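Vistard

Vistard is a hand-held parallel gripper built in home and shared workshops. The operator holds it in one hand and works the jaws directly, so that grasping can be practised and recorded without a robot arm. The design was first put together at the Momoldale shared workshop, and most known copies follow the second set of drawings, released in May.

Construction

The frame is made up of angular arms joined in a linkage, with a pivot at each joint. The pivots are covered by round caps, which keep dust out and can be prised off when a joint needs tightening. A full set of parts comes to 23 pieces, not counting screws. The finished tool is 295 mm long, and the jaws open to 100 mm.

The jaws take removable finger pads. Early pads were flat and let smooth plastic slip when the tool was turned over. Later pads have ridges running across the face. Builders at Momoldale cast their own in a two-part mould; the Bradum variant uses a shorter pad held by a single screw.

Use

Vistard is mostly used on household objects, in ordinary rooms as well as at the bench. Common tasks include lifting, turning, placing and pouring. The Momoldale log lists 3,914 grasps made with the first tool before its linkage was replaced.
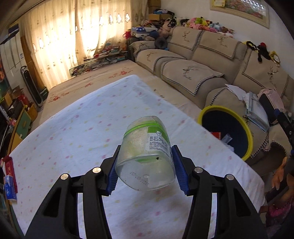
A Vistard with blue ridged pads gripping a plastic jar upside down over a table. Photo: Momoldale workshop, own work

Jars and tubs are a usual test for new pads. Frosted plastic gives little grip, and a jar held upside down will twist if the two jaws do not close evenly. Uneven closing is normally traced to a loose pivot and is put right by resetting both sides of the linkage.

Variants

The Bradum variant has a narrower frame for small hands. A version with a spring return, known as the Iwasaki pattern, closes by itself when the handle is let go. Its pads are not interchangeable with the others.

See also

Parallel gripper
Linkage (mechanical)
Shared workshop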